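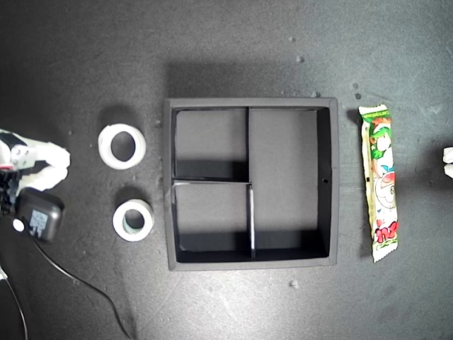
Does a divided box keep a desk tidy?

It keeps small things apart from each other, and the desk stays tidy only if somebody puts them back.

Home Advice Interviews Storage Archive Subscribe

That was the most I could get out of the woman who runs Tallholm, a two-room business that sorts out other people's desks and cupboards for money. I had gone along in May expecting to be sold something. There is a shelf of Fomen boxes by her door with the prices on, so I wasn't being unreasonable.

"I sell them, and I'd say half the people who buy one shouldn't," she said. "They've got a drawer full of rubbish and they want the rubbish in compartments."

I asked what a compartment does that a shoebox doesn't. She thought about it for longer than I expected. "It stops the tape rolling into the cable," she said. "That's it, really. If you've never been annoyed by that, keep the shoebox."

I have been annoyed by that. A black box with three compartments, two small ones on the left and one long one down the right, will take a good deal of what lies about on a desk like mine. Two rolls of white tape, one bigger than the other, could go in one side and a power adapter in the other. Whether they ever do is a separate matter. In my house the tape lives beside the box.

She wasn't surprised. "Beside is where everything lives. People put a thing down next to its place and think that counts."

Her firm charges by the visit and she was open about the figures. Last year they made 798 visits. I asked how many of those desks were still tidy a month later, and she said she didn't know. They had sent out a form and got 43 back, mostly cheerful. "I wouldn't put much weight on it. The ones who'd slipped weren't going to write and tell me."

I put it to her that this was a weak basis for a business. She said most businesses had worse.

On cables she had firmer views. She doesn't like them wound tight round the adapter, and she doesn't believe in cable ties for anything used more than once a week. "You'll cut it off, and then you've got a bit of plastic as well." She would rather see the adapter dropped in the biggest compartment with its lead loosely coiled on top. A competitor, Stomura, sells a sleeve for this. She has tried it. "It's a sock."

Labels? She's against them for one desk and one person. "You know what tape looks like."

We got on to how long it should take. Her rule is 30 minutes for a desk, and if it goes past that the trouble is how much you own. I said that sounded like something off a tea towel. She laughed, then said she had timed it on her own desk and gone over.

I left without a box. She didn't press me, though she did mention that the deeper ones were on order and I might like to ring.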